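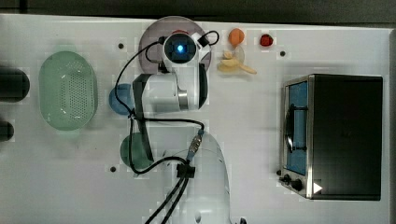 Page last changed: April, after the second batch of kitchen tasks

Sotetti Kitchen Table Kit: a review after 71 sessions

I've wanted to write this one up for weeks and kept putting it off so I could get a few more evenings on the thing. If you teach an arm by showing it what to do and saving every go, you'll know the arm is seldom the part that holds you up. It's the table. Ours used to be a desk with tape marks on it, and putting everything back between demonstrations took longer than the demonstrations did.

The Sotetti kit is a white top with fixing holes in it, a set of kitchen props, a box of spare fixings and a recording program called Riris. You bring your own arm and your own camera. We run ours with the camera on the wrist, looking down at whatever the hand is about to do, and the plain white surface makes a lovely background for it. Coloured plates, the green colander, the little fruit: they all stand out clearly. The black toaster oven goes on the right with its door facing in towards the arm, and that one prop has given us more good material than everything else put together. Opening, closing, putting a bread roll in, taking it out again, turning a knob. I could happily spend a month on the door alone!

Defne Bayram did most of the driving and I did most of the resetting. Riris draws you a fresh layout before every go (plate here, orange there, colander turned round) and you set the table to match. At first I thought this was fussy. Then we trained on 60 goes recorded with the things always in the same spots, and another 60 where Riris had shuffled them, and tried both on layouts the arm had never met. The first managed 28 per cent of its tries. The second got to 82. Same arm, same driver, same task of moving the orange fruit to a plate. I was grinning all the way home.

The program is quick to learn too. There's a foot pedal for start and stop, and a long press throws away the last go, so a fumbled grasp never ends up in the set unless you want it there. Defne keeps some of hers on purpose, the ones where she misses and has another try, and tags them separately. I'd copy her on that.

Now the grumbles. The flat plates are hard to pick up with a two-fingered hand, as you have to catch the rim just so, and on a smooth top they slide away from you. Donal Fitzgerald, who has the same kit at Jirnesura, puts a thin felt pad under his and swears by it. Some of the props are see-through, and depth readings on those are poor, so don't plan your first task with them. The cable clips in the box were too small for our bundle as well. We bought Ertürk ones, and the cables need a generous loop near the wrist or they tug when the arm reaches across to the oven.

The handbook is thin on calibration. Two pages, and one of them is a drawing. Allow an afternoon for it the first time and write your numbers down somewhere other than the laptop.

Would I buy it again? Yes, and I'd get the second prop box straight away, the one with the cups and spoons. Ours is on order. I'll add a section on pouring when we've done enough of it to have an opinion.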